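About Clodine

Clodine is a small repair school and parts supplier for people who look after older electronic keyboards, organs and stage pianos.
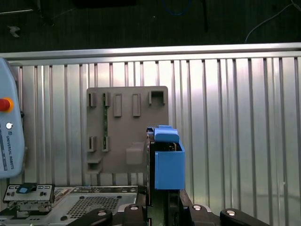

We run evening and daytime courses, take in a limited amount of repair work, and sell used and new parts to repairers and to owners who want to do the job themselves. We work on home organs, portable keyboards, stage pianos and analog synthesizers. We do not tune or repair acoustic pianos, but we keep a list of people who do and are glad to pass it on.

How we started

The school was set up by Myfanwy Bevan and Bleddyn Landeg. Myfanwy had spent years servicing organs for churches and private owners, mostly driving from one to the next with a trunk full of spare key contacts. Bleddyn taught basic electronics at night school and repaired keyboards at home for friends in bands. They met over a two-manual organ with a dead lower keyboard, which took them most of July to get working.

At the time, many repair shops had stopped accepting keyboards. A cracked key or a worn slider often cost more to fix than the instrument would sell for, and a lot of good instruments went to the dump. Myfanwy and Bleddyn thought more owners would do simple repairs if they had somewhere to learn and somewhere to buy a single key without buying a whole key bed.

The first class had five students and one bench. We stayed in that room until the parts shelves took over, then moved to our present building on Dromska Road. It has two teaching rooms, a workshop, a parts store and a front counter. The loading door is at the back, and there is a ramp for organs.

What we teach

Our main course is Keyboard Repair 1. It assumes no experience. Students learn to open an instrument safely, clean contacts, replace rubber contact strips, fit new keys and test a power supply. Most of the course is spent at the bench. There is a short written handout for each session, and you can keep your notes and handouts when you finish.

Keyboard Repair 2 is for people who have taken the first course or can already solder well. It covers reading a schematic, tracing faults through a scanning circuit, replacing capacitors and dealing with battery leakage. Students bring an instrument of their own for the second half. Please ask before you buy one for this purpose. Some models are poor choices for a learner, and we would sooner tell you beforehand than after you have carried it up the ramp.

We also offer a shorter class on organ drawbars and tone cabinets, taught by Myfanwy when there is enough interest. It usually runs once a year. If you would like to be told about the next one, leave your name at the counter.

Classes are kept small so that everyone has a bench. Tools are provided, though many students end up preferring their own. Long hair should be tied back and open-toed shoes are not allowed in the workshop.

Nulta

Nulta is the name of our parts catalog. It began as a card file that Bleddyn kept in a kitchen drawer, and it now lists 2,903 parts. Each entry gives the models the part is known to fit, the key shape or connector type where that matters, and whether we have tried the part ourselves. If we only have another repairer's word for it, the entry says so.

The parts come from instruments that are beyond repair. We take them apart, clean and test what is usable and send the remaining metal and circuit boards for recycling. We buy some new items as well, mainly contact strips, felt, sliders and fuses. Orders can be collected or mailed. Keys are sold singly — please give us the note name as well as the model number, as a C and an F are not the same shape.

Used parts can be returned within 30 days if they do not fit. We cannot take back contact strips once they have been installed.

Repairs

Our workshop accepts a small number of instruments each month. We charge a flat fee to look at the instrument, and the fee comes off the bill if you go ahead. We will call you with a price before we start. If we think the repair is not worth the money, we will tell you that too, and you are free to take the instrument home or leave it with us for parts.

Large organs are seen at the owner's home where possible. There is a waiting list for home visits. Please measure your doorways before asking us to move anything.

The Tshabalala Fund

The Tshabalala Fund pays course fees for students who could not otherwise attend. It was started with a gift from the family of a former student and is kept up by the sale of restored instruments. So far it has paid for 179 places. Applicants fill in a one-page form and have a short talk with one of our teachers. We do not ask for school grades or a musical background. A student on a funded place attends the same classes as everyone else, and teachers are not told who pays and who does not.

Donated instruments

We are happy to be offered instruments, working or not. Please call first and have the make and model number ready. We are short of storage and currently cannot accept full-size home organs unless they are complete with pedals and bench. Stage pianos with missing or broken keys are always useful. We do not need manuals for common portable keyboards, as we already hold some 1,000 of them, but service manuals for older organs are very welcome, including photocopies.

Visiting us

The counter is open on weekday afternoons and during evening classes. You can park behind the building, beside the loading door. If you are bringing something heavy, ring the bell at the back and one of us will come down with the cart.

Page last updated 2023-04-12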